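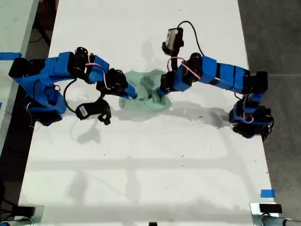 Section 5. Folding Light T-Shirts on the Bidine Table

Thin shirts are the ones that give new folders the most trouble, so please don't be discouraged if your first few come out a bit lopsided! Clear the white top before you begin, and wipe it with a dry cloth if it feels gritty.

1. Set the shirt down near the middle of the table. If it has landed in a heap, find the collar first and let the rest follow.

2. Lay the collar toward the top and the hem toward the bottom, then spread the body out as far as it will go without pulling.

Note: Very light fabric shows a darker color where it doubles over. Look for those darker places when you are hunting for a hidden fold.

3. Smooth from the center out to each side with the flat of your hand. Slanting wrinkles usually mean that one side has been gathered up, so go back to that side, lift it a little, and lay it down again.

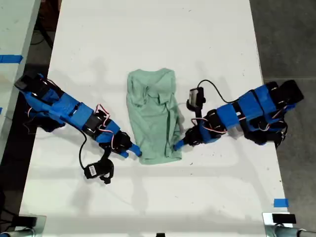 4. Check the hem at both lower corners. They should sit level with each other before you go any further -- it is much easier to fix them now than after the sleeves are in.

5. Fold each side in toward the middle, tucking the sleeve back along the body as you go. You should have a long, narrow shape, 14 inches across at the most for adult sizes.

6. Bring the hem up to just below the collar, then fold once more.

Caution: Do not tug thin cotton by one corner. It stretches, and Melur Sumampouw in our workroom has yet to find a way of coaxing it back.

Note: Faint gray scuffs on the tabletop are normal with use and can be left alone. If a mark comes off on your fingers, wash the top with mild soap and let it dry for almost 28 minutes before laying out anything pale.

Stack finished shirts with the folded edge facing you. For long sleeves, go on to Section 6.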